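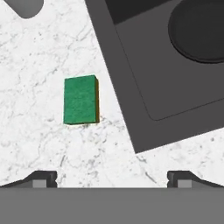

Dye notebook – eucalypt leaf on wool, second go
Jun 12, 2018

Leaf from the big gum behind the Randeck shed, picked up off the ground after the wind. Mostly dry, some still green and leathery. Didn't sort them, should have. Mohcine reckons it's an argyle apple, Viorica reckons not. Kept a twig with gumnuts in the press so someone who knows can tell us.

Wool is the Mikby two ply, undyed, small skeins tied in figure eights, loosely this time. Last go the ties were too tight and left pale bands right through. Scoured last night with a squirt of the Tipoki wool wash, left to cool in the pot with the lid on. Rinsed till it stopped feeling slippery.

Mordant
Half the skeins alum, half nothing. Alum dissolved in a jug of hot water first, then into the pot, then wool. Brought up slow, held under a simmer, off the heat and left. Friederike K. wants an iron lot as well. Not in the same pot!! The old enamel one with the chipped rim is now the iron pot, marked it on the bottom and on the lid.

Leaf bath
500 g leaf, torn up by hand, into the large stainless pot, covered with tank water. Simmered most of the morning. Smelled like a cough lolly, windows open, Blagoje went and worked outside. Colour of the liquor at first pale tea, then a proper orange brown about the time we'd stopped looking at it. Strained through the old pillowcase. Leaf went back in for a second bath, kept seperate in the bucket with the blue lid.

Wool in wet, all skeins together, tags on. Tags are bits of milk bottle with knots in the string: one knot alum, no knots plain. Paper tags no good, see last entry.

Temps all over the place. The ring on the left runs hotter than the dial says and won't hold low. Moved the pot across to the right hand one after lunch, much steadier. Ask Friederike S. if Sotedix still do the replacement dials, the last one came from them.
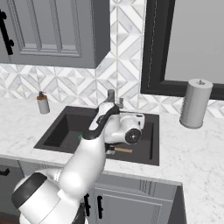

6 min read

Results, skeins off the line
Plain wool: rusty orange, much deeper than I'd expected. Even, apart from one skein that floated and has a lighter shoulder on it. Weight it down next time, the saucer works.

Alum: yellower, a bit duller, sort of mustard with brown under it. Viorica likes it better. I don't. For this leaf we could skip the alum altogether and save the bother, but want to see what the light does to both first.

Second bath: one plain skein only. Soft apricot. Very nice, would do a whole jumper in that. Didn't write down how long it was in. After lunch until Blagoje locked up, so call it the afternoon.

Iron: dipped one plain and one alum, very short, in and out with the tongs. Went grey brown straight away, the plain one nearly chocolate. Handle is rougher on both. Too much iron I think, Friederike K. used the heaped spoon and we'd said level. Halve it.

Light test
Wound each colour onto card, covered one half with foil, taped in the north window. Card labelled on the back in pencil. 22 June take the foil off and look. Do not move the cards, Mohcine, even if the blind catches on them.

Rub test on white cotton, dry: nothing from plain, faint trace from the iron ones. Wet: iron left a definite grey smudge. Rinse those again before they go anywhere near the sample book.

pH
Had a play with the leftover liquor in jars. Splash of vinegar in one, a pinch of washing soda in the other. Vinegar jar went lighter and clearer, soda jar went dark, like strong black tea, and threw a bit of sludge. Put a scrap of wool in each overnight. Vinegar scrap is a brighter orange, soda scrap is just brown and feels horrible. So no soda. Tank water probably helping us here, town water at Viorica's place gave her browns from the same kind of leaf. Would like to run both waters side by side, she's bringing a jerry can of hers.

To do
Sort the leaf, green from dry, and run them as separate baths.
Weigh the wool dry BEFORE scouring. Forgot again so no ratio for this entry.
New pillowcase, this one is about to go at the seam.
Order more of the Mikby, only 2 skeins left in the tub, and ask if they do the heavier one undyed.
Thermometer with the clip. Borrowed one goes back to Friederike S.
Bark – Blagoje has a bag of ironbark off a fallen tree, soak it now so it's ready. Needs days.

Leftover liquor in the tall jars, back of the fridge in the shed, lids on tight. Labelled DYE. Smell it before using, the onion skin one grew a skin in a week.

Spent leaf went on the path, not the veggie bed. Bloke at the markets told Mohcine it stops things coming up, no idea if thats true but the path needed it anyway.

Friederike K. is keen to try bundling whole leaves in silk and steaming them. Have a scarf blank somewhere. Need string and a bit of dowel.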